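4. Cell Setup and Working Rules

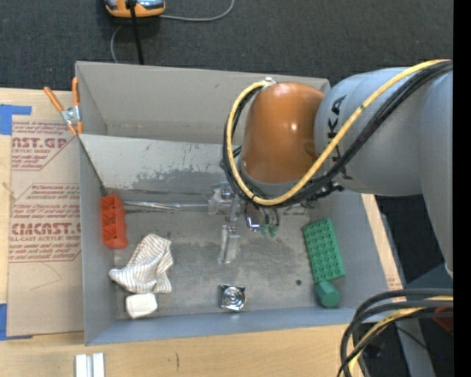

Figure 2. Picking from an open-topped bin with mixed contents. Cables are carried along the outside of the arm.

The rules in this section were written for bin picking cells of the kind used in our study: a single arm, one gripper, and an open bin on a table, with people working in the same room. They sit below the general safety standards for industrial robots and do not replace them. A cell that follows every rule here still needs its own risk assessment. Our concern is the layer underneath, the daily practice that decides whether two sites running the same task can compare their results.

Three sites took part, Clelis, Harumstead and Brøndum. Each had its own habits before the study began. At Clelis the operator checked the cell at the start of the day and after lunch. Harumstead checked only when something had been changed. Brøndum had a written checklist, but it dated from an older cell and half of it referred to parts that were no longer installed. The common rule set, which we call the Bretach rules after the project, was agreed in April and frozen on 12 August 2021. All trials reported in Section 5 were run under the frozen version.

4.1 Bin and table

The bin must not move during a run. It may be held by clamps, by stops fixed to the table, or by its own weight if a push test at the working height of the gripper does not shift it. Where spring clamps are used, the handles count as obstacles and must be included in the collision model. This was left out of the first draft. Two of the sites had modeled the bin walls carefully and had nothing at all in the model for the hardware attached to them.

Sheet material, tape and offcuts may stay on the table outside the bin if they lie flat and are not under any part of the planned path. We had first asked for a bare table. The sites objected that the tables are also used for building fixtures, and that a rule which is broken every day teaches people to ignore the others. The weaker rule was kept to at all three sites.

The inside of the bin is treated differently. Wear on the floor and on inclined panels changes how the surface reflects light, and scratches can be picked up by the segmentation step as object edges. A worn bin is allowed. It must be recorded as worn, with a reference picture of the empty bin taken before the first run, and the same bin must be used until the series is finished. Swapping in a new bin halfway through a series makes the two halves hard to compare, and we discarded one series at Harumstead for this reason.

4.2 Contents

A test load should mix materials and shapes. The load in Figure 2 has a crumpled cloth, a plastic part with open compartments, a green studded brick and a small shiny metal item. Each of these asks something different of the gripper. Cloth has no fixed shape and gives a poor depth edge. Reflective metal may return no usable depth at all. Small blocks close to a wall leave little room for a finger on the wall side, so the rules require at least one object near a side wall or corner in every load.

Objects are placed by hand, with the arm stopped and the gripper clear of the bin. The person loading the bin should not be the person who tuned the grasp planner. Where staffing made this impossible, the run was marked in the log – this happened most often at Brøndum – and those runs are reported separately.

Each object is given an entry in the object list before it is used, with its mass, its longest side and its material. Objects that become damaged are retired and their entry closed. They are not repaired and returned under the same number. A crushed edge or a torn corner can make an object much easier to grip, and the effect is difficult to see in the results afterward.

4.3 Cables and hoses

Cables were the largest single source of stopped runs in the pilot phase. Of the 728 pilot runs, the logs show more stops caused by cable tension or snagging than by failed grasps. We ask for the following.

Cables that run outside the arm must be tied so that the loop at each joint allows the full planned range of that joint, plus a margin of 5 degrees on each side. The loop is tested by moving the joint slowly to both limits by hand guiding or at reduced speed, with one person watching the cable and nothing else.

Ties should hold the bundle without pressing into the jacket. A connector at the end of a loop must not carry the load of that loop.

Hoses and their fittings near the gripper are counted as part of the gripper when its outline is measured. A fitting that stands out beside a finger can touch the bin wall well before the finger does. Sites that used only the manufacturer's outline had to redo their path margins.

Cables that leave the table must not cross a walkway. Loops hanging over a table edge are accepted if they stay within the marked area of the cell.

4.4 Speed and approach

All motion outside the bin uses the site's normal reduced speed. Motion inside the bin is slower again, and the change of speed takes place above the rim, before any part of the gripper passes it. The rule is simple, but it was the one most often missed in the first weeks, mainly through old programs in which the change had been set at a fixed height above the table. When a taller bin was introduced, that height was below the rim.

Contact with the bin floor is allowed during a grasp. Contact with a wall is logged as a fault even if the grasp succeeds. We considered allowing light wall contact, as some published work does, and decided against it. The force limits at the three sites were not set in the same way, and "light" could not be given one meaning.

4.5 Inspection and logging

The cell is inspected before the first run of the day and again after any stop that required a person to reach into it. The inspection covers the clamps, the cable ties, the fingers and the object list. The operator signs it with the time. An inspection that finds nothing is still entered.

Over 4,000 runs were logged under the frozen rules. A run is entered when it starts, not when it ends, so that abandoned runs stay visible. Free text is permitted in one field only. We found that operators used this field well when it was short, and hardly at all when the form asked for a reason code as well, so the reason codes were dropped.

4.6 Limits of the rules

The rules do not cover cells with more than one arm, moving bins, or loads containing liquids or sharp tools. They say little about lighting, which differed between the sites and was only recorded. The cable rules assume an arm with external cabling and would be largely empty for one with internal routing. Changes after the freeze date were collected but not applied, and the proposed changes are listed in the appendix.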